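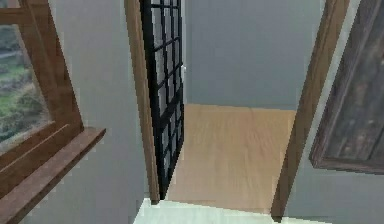 The Flultik Interior Storm Panel is a removable secondary glazing unit for existing wood windows. It is made to order by Cloltitz and supplied to schools, libraries, town offices and private homes. The panel is set inside the original opening and requires no change to the sash. It is suited to windows with a deep, stepped wooden reveal and a projecting sill, where the inner step of the frame gives the panel a flat face to close against. Grained brown woodwork of this type may be matched with the Walnut or Chestnut edge finish. A view of grass and shrubs remains open to the room, as the panel has no center bar in widths up to 100 cm.

Construction

Each panel consists of a single clear acrylic sheet held in a slim aluminum edge frame. A compression seal runs along all four sides and holds the panel in place by friction. Two pull tabs are fitted at the lower corners. Panels wider than 100 cm are supplied with one vertical bar, finished to match the edge frame.

Specifications

Item number: 381
Minimum reveal depth: 28 mm
Maximum width without center bar: 100 cm
Maximum height: 105 cm
Edge finishes: White, Stone, Chestnut, Walnut
Use: indoor only

Measuring

Openings in older buildings are seldom square. The width should be taken at the top, middle and bottom of the reveal, and the height at the left, center and right. Both diagonals are also required. All measurements are entered on the order form exactly as taken - no allowance should be made for the seal, which is deducted at the factory. Where a sill slopes toward the room, please note the slope on the form.

Painted or varnished surfaces must be fully cured before a panel is fitted. Loose paint should be removed from the reveal.

Care

Wash with lukewarm water, mild soap and a soft cloth. Ammonia cleaners and abrasive pads will damage the acrylic and are not covered by the warranty. Panels taken down for the summer should be stored upright in the fabric sleeve provided, away from heaters. The seal may be replaced by the owner; order Bretari seal strip by the meter.

Ordering

Orders are accepted through the Sánchez showroom or by mail. Made-to-order panels cannot be returned unless they differ from the measurements submitted. Questions on unusual openings, including arched and angled heads, should be directed to Socorro Nina, Technical Sales - a sketch with dimensions is helpful.

Product information revised October 2019. Replaces all earlier sheets for item 381.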